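Lerkmont Kitchen Words, version 2

What is in this folder

Lerkmont Kitchen Words is a word list of household and kitchen language from the town of Lerkmont. It has 634 entries. Each entry gives one word or short expression as it is said in Lerkmont, its meaning in plain English, and one sentence where it is used. The list was started as a hobby and it is still kept by one person, so please be patient with mistakes.

Files

words.csv is the main table.
sentences.csv has the example sentences, joined to the main table by the column entry_id.
changes.txt says what was changed between version 1 and version 2.
license.txt has the full text of the license.

All files are saved as UTF-8. If your spreadsheet program shows strange signs in place of the accented letters, import the file from the menu and choose UTF-8 by hand.

Columns in words.csv

entry_id: a number, never used again when an entry is removed.
word: the spelling I have chosen.
other_spellings: separated by a semicolon. It can be empty.
meaning: short, in English.
group: one of 13 groups, for example cups and pots, bread, cleaning, fire and stove, guests.
age_note: "old" if only older speakers use the word, otherwise empty.
source: W, P or L, explained in the next part.

How the words were collected

Source W is the Worku notebook, a handwritten book of recipes and house accounts. I copied the words from it letter by letter, and after that I made the spelling regular. The original spelling is always kept in other_spellings.

Source P is the Premoline, a small local newsletter that had a column on old words. Only words are taken from it. The sentences in the column are not mine to share, so I wrote new ones.

Source L is listening. These are words I heard myself at home, in shops and at the market. I did not record any voices and I did not write down who said what.

Spelling

There is no official spelling for the speech of Lerkmont. I follow the Irham rules, which write every long vowel with a double letter and do not use the apostrophe. In 17 entries the Irham rules give two possible results. For these I took the shorter one and put the longer one in other_spellings.

Known problems

The group "cups and pots" is much bigger than the others. The difference between a mug, a cup and a bowl with a handle is not the same in Lerkmont as in English, so the meanings there are longer and sometimes they overlap. Please do not use this group for counting how many words a language has for something.

The age notes are my own judgment. Words for modern kitchen machines are almost missing.

Pictures

The picture below goes with the group "cups and pots". Its entry is the general word for a mug, and the color word used in the example sentence is "dark green".
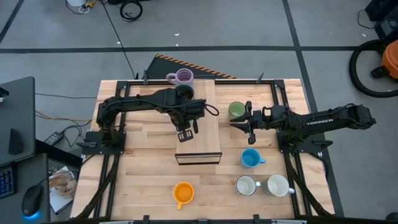 License and corrections

You may copy, change and share the list, also for paid work, if you name the source and the version number. Corrections are welcome. Please send the entry_id, the old text and the new text, and write if you know the word from your own speech or from reading.

Last edited 2022-09-22.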